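Two-arm setups for sorting and folding: anyone paying for this yet?
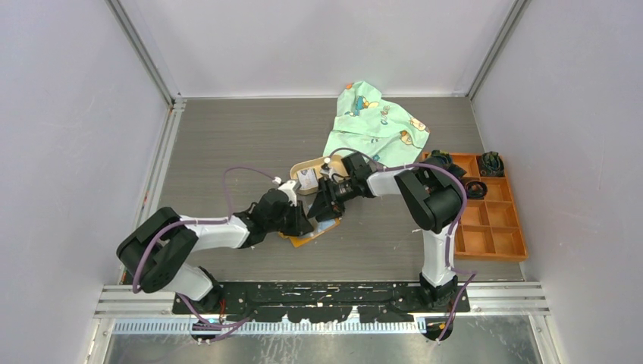 gravelpit9
We run a small repair counter in Worbridge and a rep from Jenmont keeps telling me a pair of arms could do our end-of-day tidy. Cards in the box, small parts in the tray, cloths folded. I'm not buying it. My nephew does all that in 9 minutes while looking at his phone.

tallow_k
Depends what you count as doing it. Putting a card in a box, sure. Cloth is where every demo I've sat through falls apart.

benchrat
Disagree. The Solberg people showed us shirts in September and the folds were fine.

tallow_k
Same shirt every time? Laid flat first by a person?

benchrat
Flat, yes. Different shirts though.

gravelpit9
So somebody stands there flattening shirts for it. Great.

mothwing
We logged a trial at our Brutstead shop. 168 small-parts pickups, 143 landed in the right cell. I was impressed, my boss wasn't. He asked who goes looking for the other 25.

benchrat
That's decent for a first trial!

gravelpit9
Not if they're my customer's screws. Ask me again when it can do a whole evening on its own.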